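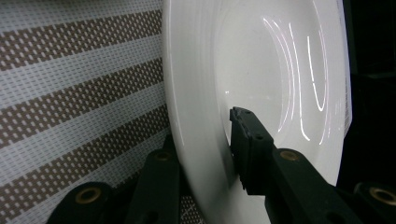 Trodow Hand Gripper, second version: four months of picking things up

I should say up front that I am the sort of person who gets attached to tools, so take my fondness with a grain of salt. We bought three of these hand-held grippers for our little shop, where Nuwan Pramanik and I gather household demonstrations for a learning system that puts dishes away. You hold the thing by its handle, squeeze the trigger, and do the chore yourself while the camera watches the fingers. Then you do it again. And again! Our target for the spring was 3000 good examples and we finished April with 2763, so I feel I've earned an opinion.

Let's start with the fingers, because that's what you'll be looking at all day. They are chunky, matte black plastic with brass-colored inserts, and the pads at the tips are flat and squared off. I had doubts about those flat pads. A big white dinner plate has a curve to it, and holding one up on its edge with a pad pressed to the inside and the other finger down by the rim felt, the first few mornings, like carrying a cake with salad tongs. You do get the knack. I now go in low, let the far finger find the outside of the rim first, and close slowly. Mackenzie Fehr, who is taller than me and has much stronger hands, just grabs, and her success rate is as good as mine (I've checked more than once).

The trigger is lovely. It has a long, soft pull, so you can ease off a little without dropping anything, and those small corrections are just what we want in the data. The older Iment grip we used before was all or nothing, and you could see it in what the model learned: it snapped at cups like a turtle.

Now for the grumbles. The handle is too fat for small hands, and after an hour my thumb aches. I wrapped ours in bicycle tape. The screws on the pads want checking at lunch, and the manual gives them one line on the last page. Glossy dishes are also a bit of a headache under our ceiling lights. You get bright curved streaks across the glaze, and I fussed over them for a week before Nuwan pointed out that real kitchens have ceiling lights too. We left them in. I did bring a striped woven placemat from home, and I like having some pattern near the plates, though I couldn't prove to you that it helps.

The software is fine. Marking a bad take is one button, and please use it freely. I kept far too many wobbly ones early on and spent a dull afternoon weeding them out.

Would I buy it again? Yes, and we've already ordered a spare set of pads. If your work is mostly plates and bowls, you'll be happy. For forks and spoons I'd still wait and see what the narrower tips are like.

Search reviews Go

Recent reviews
Rastton bench clamp, large
Mäkelä folding work table
Label printers for small shops, by Manon Sawatzky
Iment trigger grip, a second look

Contact us | Copyright Hui-mei Kwok and contributors | Back to top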